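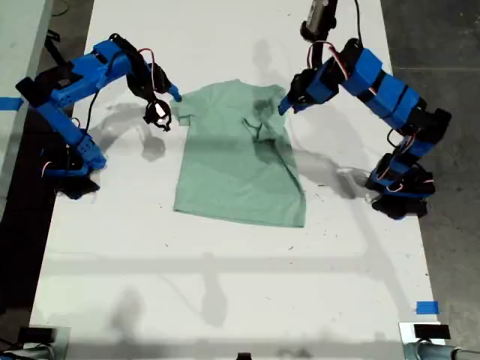

Dolcombe Garment Measurements

Dolcombe is a table of body and sleeve measurements for secondhand clothing, put together so that people who sell or alter used clothes can compare the size on the label with the size of the garment. It holds 996 rows, one per garment. Everything in it was measured lying flat on a table, the way the pale green T-shirt is lying, with the body spread out and the hem toward the bottom. A crumpled collar like the one on that shirt does not affect chest width or hem width, but it does affect back length, so the neckline has to be smoothed before that figure is taken. A sleeve that is partly folded in has to be pulled out before sleeve length is taken.

What is in the download

garments.csv - the main table
labels.csv - label sizes as printed, before any cleanup
changes.txt - corrections made after the first release

The two tables join on garment_id. Sixty-nine garments had no readable size label. They are kept in garments.csv and left out of labels.csv.

Columns in garments.csv

garment_id: a whole number, never reused
type: tshirt, shirt, sweater or jacket
chest_cm: armpit seam to armpit seam, front side up, not doubled
length_cm: base of the collar at center back to the hem
sleeve_cm: shoulder seam to cuff or sleeve edge
hem_cm: side to side along the bottom edge
fiber: from the care label, blank if missing
source: nakau, rothe or bustdale

Sources

The clothes came from three resale shops. Nakau supplied 463 garments, mostly T-shirts and light sweaters. The rest came from Rothe and Bustdale. Bustdale sells a lot of workwear, so nearly all the jackets are from there and they run wide in the chest. Do not read the jacket rows as typical of jackets in general.

How measurements were taken

A cloth tape was used for the Rothe garments and a steel rule for the others. Each value was read to the nearest half centimeter. Knits were patted flat and left alone for a minute before measuring - stretching them by hand adds more error than the tape does. Buttons and zippers were closed.

Fifteen garments were measured a second time on a different day. Chest and hem agreed well. Sleeve length on sweaters did not, mainly on styles with a dropped shoulder where the seam is hard to find.

Known problems

Label sizes mix US, UK and EU systems. The system column in labels.csv is our best guess and is sometimes blank.
Raglan sleeves have no shoulder seam. For these, sleeve_cm is measured from the collar and raglan is set to 1 in labels.csv.
There are no children's sizes.
Shrinkage is unknown. We have no record of how often anything was washed.

Use

Free to use and change with credit to Dolcombe. If you find a wrong value, send the garment_id and the column name. Fixes go out in January and are listed in changes.txt.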